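Prayer app at Lornatwood chapel, sceptical

Board: Church life > Worship and prayer
Page 1 of 1

De_Bruijn_J wrote:
Our fellowship at Lornatwood has signed up for a prayer app called Heltach. You type in what you want prayer for, it goes out to everyone on the list, and they tap a button when they've prayed. At the end of the week the screen tells you how many taps you got. Last Sunday the figure for the whole church was read out from the front, 1,160 prayers, and people clapped.

I didn't clap. I'm not sure what was being counted. I've tapped that button myself while waiting for the kettle, and if I'm truthful I'd got as far as "Lord, please" before my toast came up. Matthew 6 says to go into your room and shut the door. It doesn't say to report back afterwards.

Am I being a misery?

pewnumber9 wrote:
A bit, yes. Paul is always telling people he's praying for them. Open any of the letters. There's nothing wrong with someone who is ill knowing that others have them in mind, and my mother would have loved it in her last year.

De_Bruijn_J wrote:
Fair point about Paul. But he says what he's asking for and why. He doesn't send the Philippians a number.

Marisol Chávez wrote:
I was on the pastoral team at Zikwood when we tried something similar in January. It lasted five weeks. What bothered me was who got the taps. A young couple with a poorly baby had hundreds. A man who asked for prayer about drinking had two, and he could see that it was two. I went round to see him and he was quite calm about it, which was worse.

People will say that God doesn't look at the total. I agree. The man did, though.

tenorline wrote:
Can't you just switch the counter off? Seems a lot of theology to hang on one setting.

Marisol Chávez wrote:
We asked. You can hide it from the public page but the person who posted the request still sees it.

oldhundredth wrote:
I've been sceptical of this kind of thing since cassette ministry, so take this as you like. Every few years something arrives that is going to get us praying again. Prayer chains by telephone were going to do it. Then the email list.

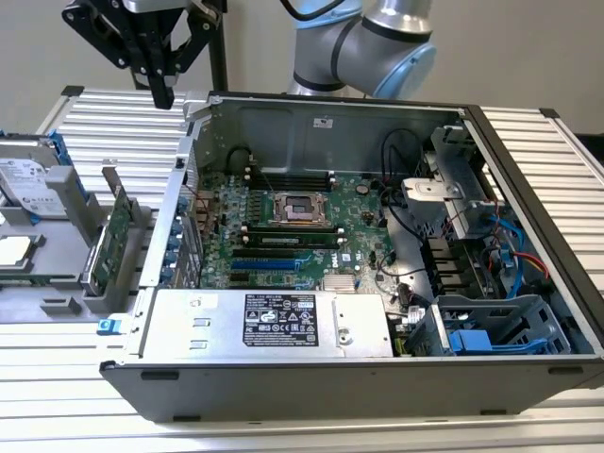 My trouble is with the claim being made. Our minister told us that prayer had "doubled". Doubled from what? Mrs next-door-to-me has prayed for the whole road every morning for most of her life and she isn't on any list. If she died tomorrow the graph wouldn't move, and I think that tells you what the graph is worth.

As for the prayer meeting itself, ours went from a decent little circle to almost empty once people could do it from the sofa. I can't prove the one caused the other.

pewnumber9 wrote:
You can't prove it, so why say it? Ours was empty long before anybody had a phone. Two of us and a heater. I'd rather someone tapped at the bus stop than did nothing at all, and I don't see that the rest of you have any way of knowing they did nothing. You're judging hearts just as much as the app is.

oldhundredth wrote:
I'll take that. I shouldn't guess at what goes on at bus stops.

I would still like the number kept out of the notices. David counted the people and it didn't go well for him.

tenorline wrote:
2 Samuel 24 as an argument against an app is new to me. Wasn't that about an army?

oldhundredth wrote:
Fighting men, yes. The commentators don't agree on what the sin was. Pride in the total is one of the older readings and I don't think it's a silly one.

kneeler wrote:
Has anybody here had a reply through it that helped? I don't mean taps, I mean words. I put one up about my brother and got a row of little hands. I took it down on the Monday.

pewnumber9 wrote:
Sorry, kneeler. That's rotten. What's his name, if you're happy to say? Or send me a message.

kneeler wrote:
I'll message you. Thanks.

De_Bruijn_J wrote:
I've written to our elders asking that the weekly total is dropped from the service and that requests go back on the printed sheet as well, for the people without phones. They meet on Fri 2 April. I'm expecting to be told it's "early days". Marisol, would you mind if I mentioned what happened at Zikwood, leaving the man out of it?

Marisol Chávez wrote:
Mention it, but leave out the drinking too. It's a small place and they'd work out who it was.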